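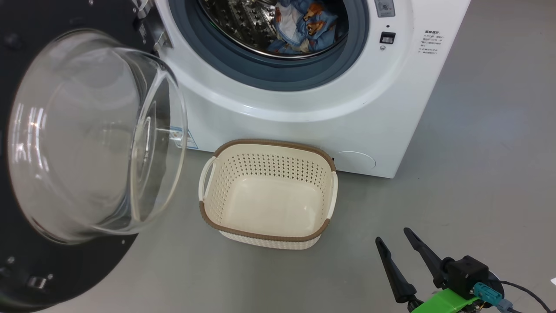 How does a home robot know where it is?

A home robot keeps a map in its memory and compares that map with what its sensors measure. When the two agree, the robot can work out its position in the room.

Making the map

The first time a robot enters a building, it has no map. It moves slowly and measures the distance to walls, doors and furniture. Some robots send out a beam of light and time how long the light takes to bounce back. Others use cameras and look for shapes that are easy to recognize again, such as the corner of a window.

Counting the turns of a wheel

Many robots also count how often their wheels turn. If a wheel moves the robot 6 inches with each full turn, then 7 turns carry it 42 inches. Wheels can slip on a rug, so the robot checks its count against its other sensors.

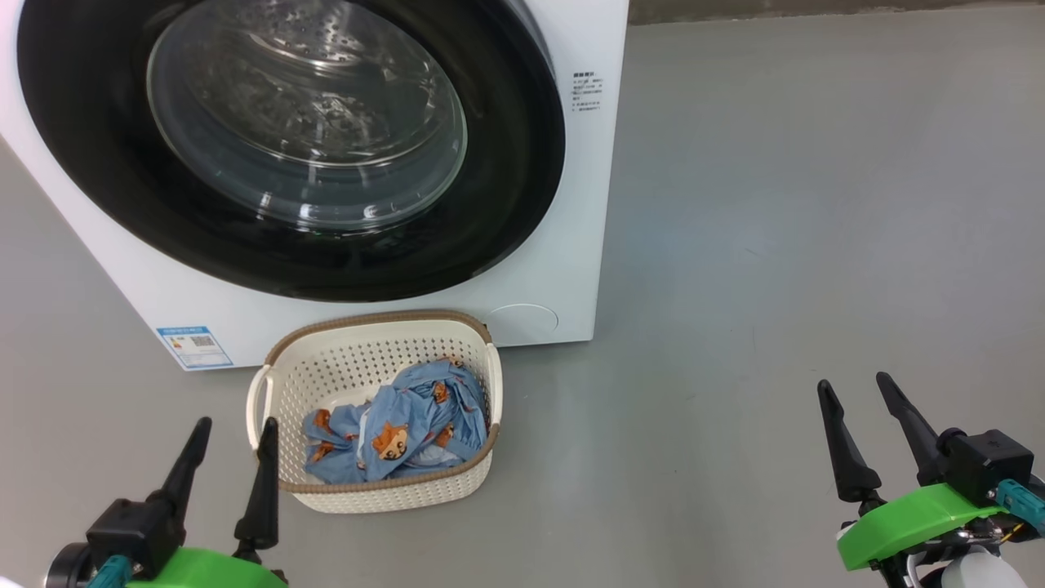 What happens when a chair is moved?

The map no longer matches the room. A well-designed robot compares several things at once, and the walls are still where they were. It marks the chair in its new place and plans another path.

Try it yourself

Ask an adult to help you clear a safe space. Close your eyes, take three steps forward, turn right and take two more. Point to where you started, then open your eyes and check.

Words to know

Sensor: a part that measures something, such as light or distance.
Map: a plan of a place, stored in the robot's memory.

Text by Karlijn Verstraete for the Fluvbridge Young Visitors Program. Reviewed by Dinesh Pal.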